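Jalthorpe Reading Rooms: second progress report to the Merkitz Fund

Dear Hadiza Ogunleye,

Thank you once again for your patience with us over the winter, and for the very kind note you sent after the first report (it went up on the office wall straight away!). We had hoped to have the evening reading groups going by New Year, and they took a bit longer than that, but I'm delighted to say they are now well and truly under way.

We have 155 adults signed up, and 29 of them come to the beginners' group, where we had honestly been hoping for half that many. The large-print books from Siqueira arrived in two batches, the second with the wrong covers, and we decided to keep them anyway.
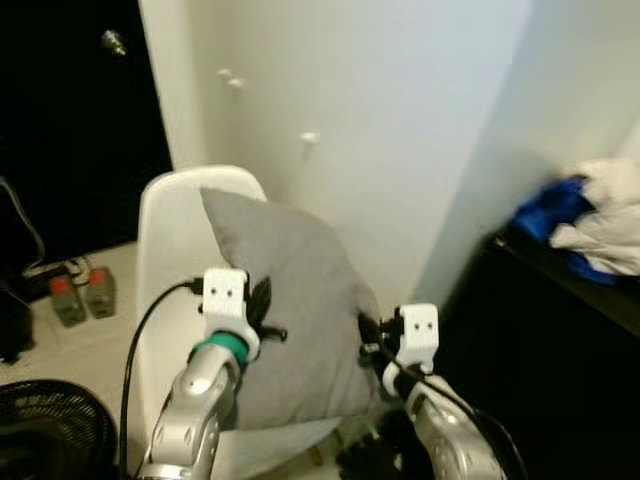
The Tokari branch has been slower. Its bus route changed in the fall, and people who used to stop in on the way home now have a long walk, so we moved the start time back and have begun sharing rides. Ten new readers have joined there so far.

Of the grant, 51 percent is spent, mostly on books and tutor hours. I would like to move a little of the printing money over to travel, if you are happy with that, and could send revised figures by the end of March.

With warm thanks from all of us,

Thibault Joly
Jalthorpe Reading Rooms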